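I have been reading about the history of color in board games for 15 days straight and I need to tell somebody, so you're getting a thread. Get a drink!

It started at the Vilside flea market. I picked up a beat-up 1950s race game with four pawns, and the "red" one was so faded it had gone salmon. Everyone in my house argued over which pawn was which. That was it, I was hooked.

Old game makers mostly used whatever dye they could get cheap. Red, yellow, green, blue, over and over, in box after box. You can still buy sets in those same four colors today and I love that so much.

Orange is my favorite though. It's the troublemaker. Put it next to red under a warm lamp and somebody will move the wrong piece, I promise you.

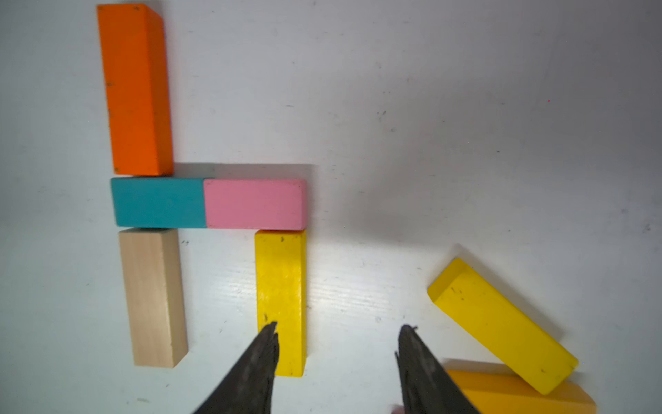

Yellow has its own problems. On a pale board it can just about vanish, so lots of older sets give the yellow pieces a darker ring or a black outline on the starting square. Once you notice those outlines you see them everywhere (sorry in advance).

Then there's color vision. Plenty of players can't easily tell red from green, and for decades games simply shrugged. The fix is so easy! Give each color its own shape or a little symbol. My copy of Telano does it with notches along the rim, and you can sort the pieces with your eyes closed.

I tried it. Eyes closed, kitchen table, whole bag of pieces. Took forever and I had a wonderful time.

Bergeron is the other one I keep pushing on people. Six colors, no symbols at all, but every color is a different lightness, so it even works in a black and white photocopy. I tested that too. The library charges 30 cents a page and it was worth it.

Boards matter as much as pieces. A busy background eats the small stuff. My grandmother's set had flowers printed all over it, really lovely, and we lost pawns in the roses every single game.
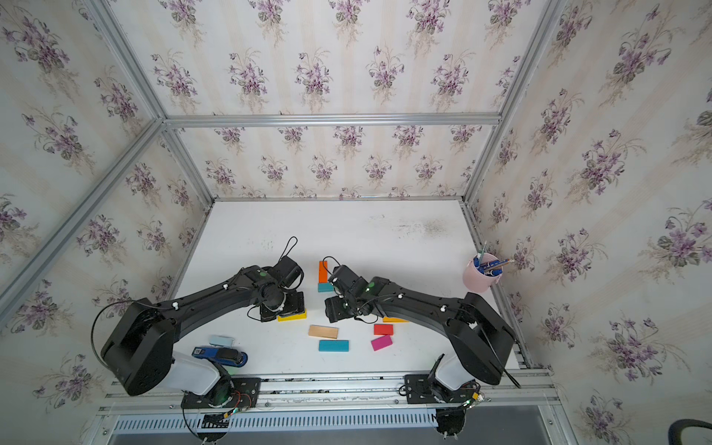

Fultari fan checking in: ours has the leafy border and my kids still can't find the green discs on it. We swapped them for buttons from the sewing box and now everybody's happy.

Buttons!! Yes. That goes straight on my list of great replacement pieces, next to dried beans and foreign coins. Beans roll, though, so pick flat ones.

If you have an old set in the closet, go look at the pieces in daylight, then again under a lamp at night. Tell me which two colors get mixed up. Mine are the salmon one and the orange one, and I'm still not sure who won last night.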